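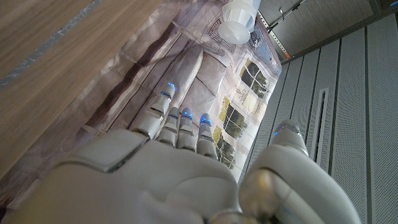
Diary: 2022-05-07

The Odside reading room opened to members at the usual hour. Cadi Gape resumed work on the Bevan letters, which had been set aside in February. The first bundle contains 24 items, most of them concerning drainage and the colour of the chapel doors.

Two letters are out of sequence — both have been returned to their original folder pending advice. A request for copies was received from Drostard and declined, as the fee had not been paid.

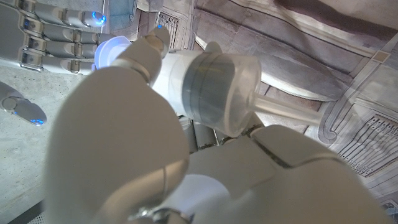 Odside Local Records Department

Sioned Prothero catalogued the parish rate book in the afternoon. It runs to about 100 leaves, and the spine requires repair. The centre cabinet remains locked. Work on the second bundle will begin once the labels arrive.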